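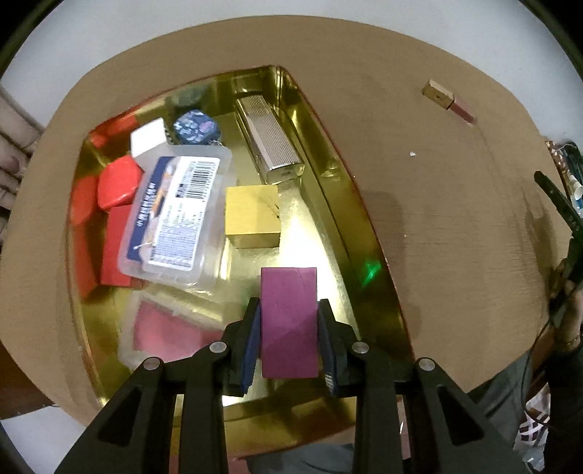
How should small loose items be sorted so that they stay sorted?
By return path: the place where an item is put down after use decides which container it belongs in.

The rule belongs to Bienvenido Quiambao, who runs the storage bench at Tarnavik and has written the shop's handling notes since April. He does not sort by color or by material. "Color is what people reach for first, and it fails within a week," he said. "You get a red group, a blue group and a pile that fits neither."

His preferred container for blocks, cubes and small boxes is a shallow confectionery tin. The walls are low enough to see over and high enough to stop a cube from sliding off the table. A foil-bright or gold interior has one drawback, according to Quiambao: reflections double the contents, and a quick check by eye becomes unreliable. He lines his own tins with gray felt.

Toffee tins have a second use in his system. An open one with a red outside and a gold inside can be recognized from across a room, so it serves as the receiving tin, the one that takes anything without an assigned place. It is emptied every evening. The bench register lists 1,528 items, of which 572 have passed through the receiving tin at least once.

Rommel Agbayani, who keeps the register, disagrees on one point. He would clear the table fully before any sorting starts. Quiambao works from a part-filled tin and leaves the last few items out on the surface.
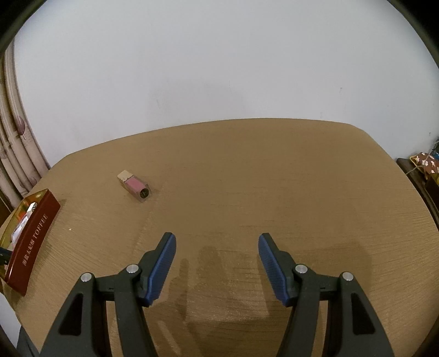
"The last few are the slow ones," Quiambao said. "Cosmetics, mostly. A bottle of polish or gloss has liquid in it, so I don't put it under blocks." Bottles go upright in a separate cup, caps tightened first. Agbayani would rather store them flat in a drawer, and the notes currently permit both.

On labels they agree. A clear plastic box keeps its printed label and barcode until the contents change. Handwritten labels are limited to one word. The tabletop is wiped before the tin goes back on it.

The next revision of the notes will cover lids.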